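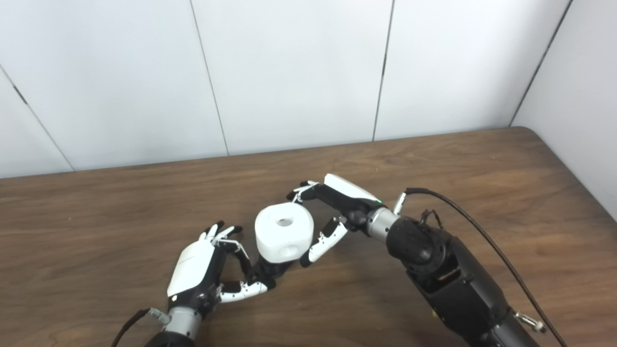
White block with rounded corners and round holes, held over a brown wooden tabletop.

Skerarell Opens Its Landeg Shop With a Block You'll Want to Pick Up

LANDEG, 22 June 2026 - Hi, it's Nest Hughes from Skerarell, and I finally get to tell you about the Geren block! It's a plain white block with soft, rounded corners and round holes in its faces, and I've had one next to my keyboard since May. You join blocks with short pegs (sold in bags of 3) and build whatever you like. My own tower fell over twice before lunch.

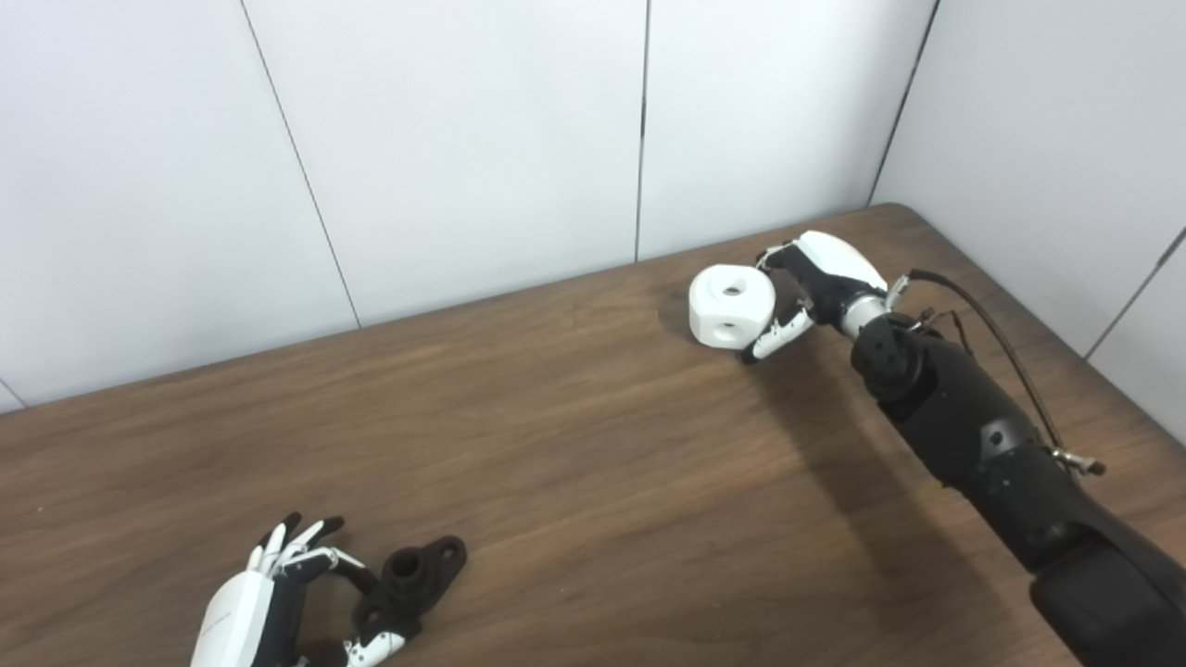
We went through 228 sketches to get the corners right. Ludger Hollmann, who drew most of them, wanted them sharper and I wanted them rounder, so you can guess who won. "I still have the sharp one in my drawer," he told me, "but I reach for the round one."

The first batch is 270 blocks, all sold from our new shop on Trinmont Street in Landeg. Come in and try them at the big table before you buy, and bring the kids!

Press samples: ask for Ifor Gethin at the Skerarell shop.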